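Simulated two-arm robot: wrist view does not agree with head view after I changed the gripper
Posted by akwofie_sim, May 10, 2025

Hello all. I maintain one simulated cell for our small team at Clinstead. It has a robot with two arms and a kitchen room, and it runs in Alell. In the last update I replaced the gripper model, and since then the view from the wrist seems wrong to me. The window comes out very steep and the wall goes diagonal. The head view is also tilted, the whole room slopes to the left. Before I open all the files again, I would like to know if this is the mounting or only the arm pose. Both views are from the same run. 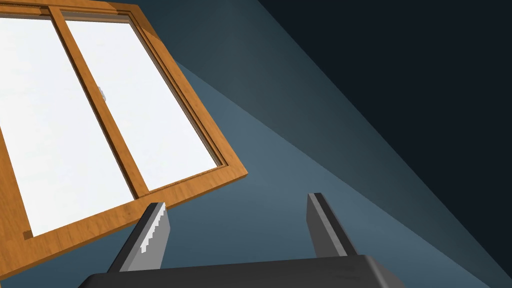
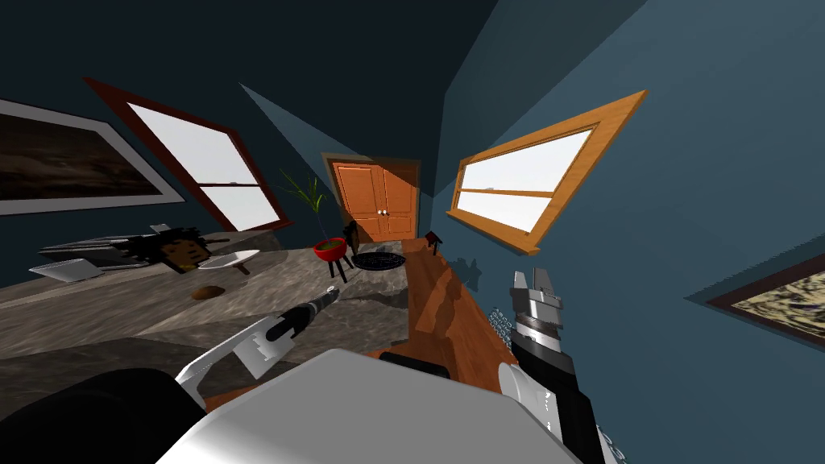 I already did the home routine two times and reloaded the scene. The joint values look normal in the log, but line 1,473 says "camera parent changed" and I don't know how serious it is — the run continues after it. Do I need to do the hand-eye calibration again?

Thank you in advance,
Afia Kwofie

Owusu_R
Same message in my log after a gripper change. I ignored it and all is fine. Maybe reinstall.

kileck_user
I would not reinstall. A steep angle in the wrist view tells you nothing alone, because the wrist can be turned any way. The head view is more suspicious, if your head joint is at zero.

Please check in this order:

Open the robot file and find the wrist camera. Its parent must be the palm link of the new gripper. In my case the update moved it to the forearm, and then the fingers slide in the view when you rotate the wrist. With the right parent they keep their place and only open and close.

Then look at the roll of the head camera. Mine was 14 degrees off — somebody typed it by hand in September and forgot.

Calibrate again only after both are corrected. I use 18 poses per arm. Save the old values first, under another name.

akwofie_sim
Thank you, kileck_user. The parent was the forearm, as you said. I changed it and the fingers now stay in place when I turn the wrist. The head roll I will check tomorrow, the file is locked by a colleague until then.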